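Cleaning out an old desktop tower before winter storage

A tower that has run under a desk for a few years holds more dust than most people expect. Dust traps heat, and damp dust can carry enough current to cause odd faults in spring. The steps below assume a plain home machine and an unheated closet or spare room.

Before you start

Shut the machine down, switch off the supply at the back and pull the cord. Hold the power button in for a few seconds. Lay the case on its side on a firm, flat surface with the panel side up, then remove the panel. Put the screws in a jar lid. Towers from the Delleo shop in Vallville use two screw threads that look alike, so keep the panel screws apart from the drive screws.

Touch bare metal on the case before you touch any board. 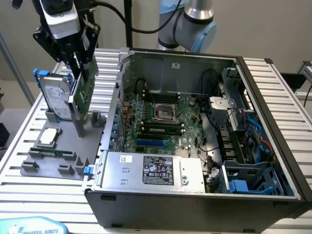 Stanisława Dudek writes that she works with the case standing up, and that dust then falls clear of the board and out the bottom. She also thinks canned air is poor value and uses a hand bulb of the kind sold for camera lenses.

Both points are fair. Standing the case up works well for the first pass. For memory and sockets, a flat case is steadier. A hand bulb is slow but never spits cold liquid.

Order of work

1. Brush the fan blades and the outer vents. Hold each fan still with a finger.

2. Blow out the heatsink fins from the inside face toward the outside, in short bursts from 4 inches away.

3. Check the memory. Both end latches should be closed. Wipe the contacts only if there is a visible film, with a dry lint-free cloth.

4. If the processor is out, do not brush or wipe the socket. Close the frame and fit the plastic cover if you still have it.

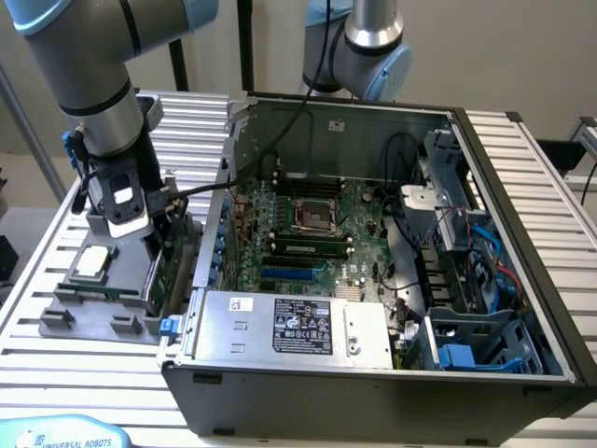
5. Clean around the expansion slots last. Dust from everything else ends up there. A soft paintbrush with the bristles cut to an inch is stiff enough.

Slot covers and clips

Leave blank covers in place over unused slots. An open slot lets air in at the wrong point and pulls lint straight onto the board. Plastic clips get brittle with age — press them at the base and do not lever them from the tip.

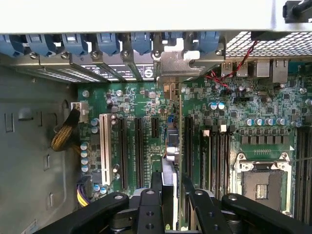

If a clip snaps, a case screw will usually hold the cover just as well. Kumsa sells mixed bags of some 1,000 screws, far more than one household needs; the hardware counter in Cirnville sells them loose.

Storage

Refit the panel. Put the tower in a cotton sheet, not plastic, and keep it off concrete. Store the cord inside the same sheet. Let the machine stand in a warm room for 6 hours before you plug it in again.

Last revised December 4, 2024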